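Rellen warehouse puts worn cartons back into use

The Rellen parts warehouse on Fothergill Road has changed how it handles used cardboard boxes. Since November, cartons that would have gone straight to the baler are checked at the shelving and sorted into two groups: those fit to carry stock between racks and those to be flattened for recycling.

The warehouse keeps small parts in blue plastic bins. Cardboard is used for overflow and for loads too bulky for a bin. Most of the boxes come in with supplier deliveries, and until this fall each one was used once.

A box is rejected if a vertical edge has split through, if the bottom flaps no longer meet, or if the board is soft to the touch. Scuffs, dents and surface creases are accepted. A buckled front panel is a borderline case — the box may still carry light goods but is not to be stacked.

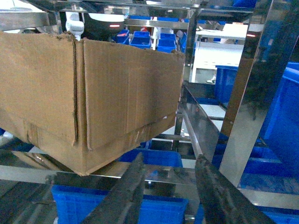
Creases along the bottom worry one shift lead more than anything on the sides, and the rule on buckled panels should in that lead's view be stricter. A panel that has folded once will fold again in the same place, and under less weight.

Rellen has left the rule as it stands for now. It did lower the load limit for reused cartons, which now go out at half the weight allowed for new ones.

Flaps are a separate matter. Many boxes reach the shelving with the top flaps cut or torn away, leaving a ragged rim. Under the old practice these were scrapped. They are now kept as open trays, provided the walls stand upright without support. Loose strips are trimmed back with a knife before the box is filled, and staff are asked to lift from underneath.
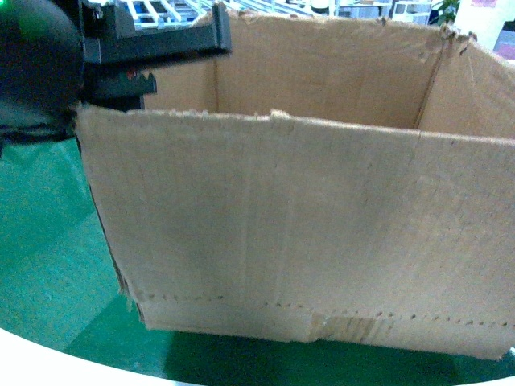

Dadent, which supplies the warehouse with packing materials, replied that an open box loses much of its stiffness once the flaps are gone, and it advised against using one for anything that leaves the building. Rellen said the trays stay on site.

In the first month, 249 cartons were checked and 200 were passed for another use. The remainder were baled. The most common fault was a split corner, followed by damage to the bottom.

The floor of each box is checked from the inside. Staff press along the seam between the bottom flaps, then at the folds where the floor meets the walls. If the seam opens under hand pressure, the box is retaped once. A second failure sends it to the baler.

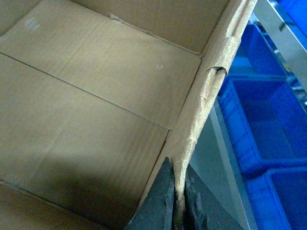 *Inside an open carton, with the seam between the bottom flaps running across the floor.*

A similar check is planned for the Tiler Street store, which has 2 loading bays and less room to hold empty boxes. Cartons there will be sorted at the end of each shift, with the baler run at 4 p.m.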